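Home | Topics | Materials | Quizzes

Why Do Cardboard Boxes Wear Out?

Cardboard is made of paper, and paper is made of fibers. Most box cardboard has 3 layers: 2 flat sheets with a wavy sheet between them. The wavy sheet is called the flute. It holds the flat sheets apart and makes the box stiff.

Each time a flap or rim is bent, some fibers break. The edges wear first.
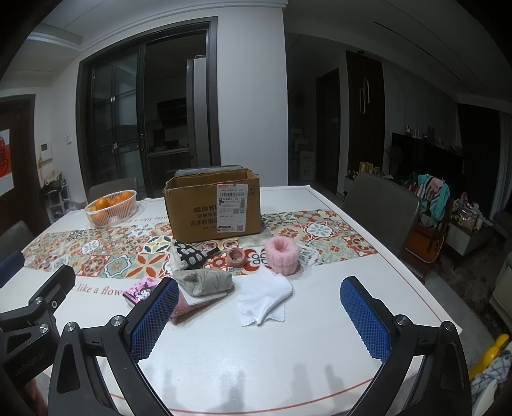 Reading the marks

The open carton on the table has rough upper edges. The small square with an umbrella means "keep dry." Water loosens the bonds between fibers, and the box gets weak.

Shares: 33 | Comments: 2

Valentina Bustos: We tore one apart in class and found the flute.

Oriana Montecinos: Do pizza boxes have a flute too?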